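Subject: Re: [manip-sim] wrist view vs. fixed view, second round of kitchen numbers
From: Loukia Vlachopoulos
To: manip-sim list
Date: September 2025

Thịnh Lâm wrote:

> Thanks for posting the first round. Two things I could not work out
> from the table. First, does the wrist-only policy see the same
> episodes as the two-view policy, or were those collected separately?
> Second, your success check. In Karkley the default check passes an
> episode as soon as the object clears the counter height, and we had
> a lot of false passes from that in January. If you used the default
> I would not trust the gap between the two policies.
>
> Also, are the textures randomized per episode or per step? I assume
> per episode but the config you attached has both flags in it.
>
> Thịnh

Hi Thịnh, hi all,

Same episodes. We have 477 demonstrations in the kitchen set, and both policies train on all of them. The only difference is that the wrist-only one never gets the fixed view. Same seed for the split, same number of gradient steps, same action chunk length (7).

You were right about the check. We did use the default. I have since replaced it with one that needs the object to be held between the fingers at the end of the episode and the arm to be nearly still. I reran everything with that. Both policies dropped, the wrist-only one by more, so the gap you didn't trust is bigger now than it was in the first table. I will put the new table in the Polance folder once the last seed has finished.

Most of the false passes were thin objects. The gripper comes down, one finger pushes the object, it hops off the surface for a few steps, and the old check counted that. Flat things with a handle are the worst for this.
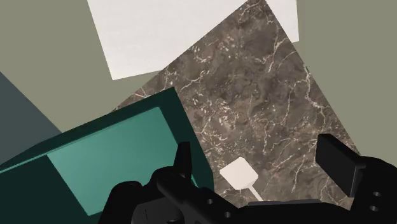 For these the wrist-only policy usually has the approach right and then closes at the wrong height. My guess is that depth is hard to read from that close when the countertop is busy. We tested part of this by swapping the marble for a flat gray material and leaving everything else alone. Failures on thin objects went down, though not to where the two-view policy is. So the texture explains some of it and I don't know yet what explains the rest. It could be the camera angle. The wrist camera in our setup has quite a bit of roll on it by the time the arm reaches the far part of the counter, and the demonstrations don't cover those poses well.

Textures are per episode. The per-step flag is left over from an older Mesuta config and is ignored by the loader. I should have deleted it, sorry.

On evaluation size: the first round was 70 rollouts per policy, which was too small to say much about single object types. The second round is 1,000 per policy. Start poses are drawn once and saved, so both policies get the same list and you can compare them episode by episode. If you want to run your own policy on the list, use the saved file and don't redraw from the seed. The draw order changed between Karkley versions and you will get different scenes. 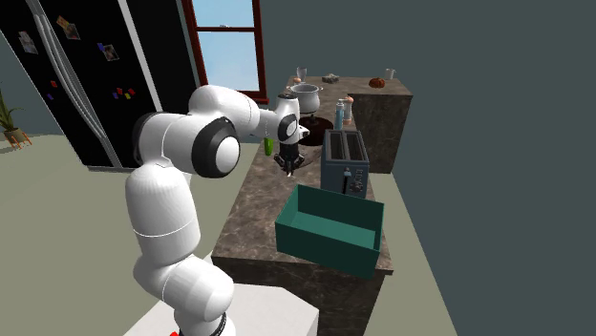
Clutter is kept on in every rollout. I tried a version with only the target object on the counter and both policies looked much better than they deserve, so I dropped it from the report. The two-view policy does lose some ground when the arm itself blocks the fixed camera. It tends to stop and wait just above the object, and if the episode is long enough it sometimes recovers. The new check counts a recovery as a success as long as it falls inside the time limit. I can see the argument for scoring it separately.

Things I have not done:

- Masking the fixed view at random during training. Someone in the Vũ thread suggested this as a middle case between the two policies. It is cheap to run and I will try it next.
- Any test with a third camera.
- Anything on real hardware. Please don't quote these numbers as if they say something about a real arm.

One question back to you. When you fixed your false passes in January, did you require contact on both fingers, or only that the object moved with the gripper? I used contact on both, and I suspect it is rejecting a few good grasps on round objects where the contact flickers on and off between steps. If you have a threshold that worked I would like to use the same one so that our tables can be compared.

Loukia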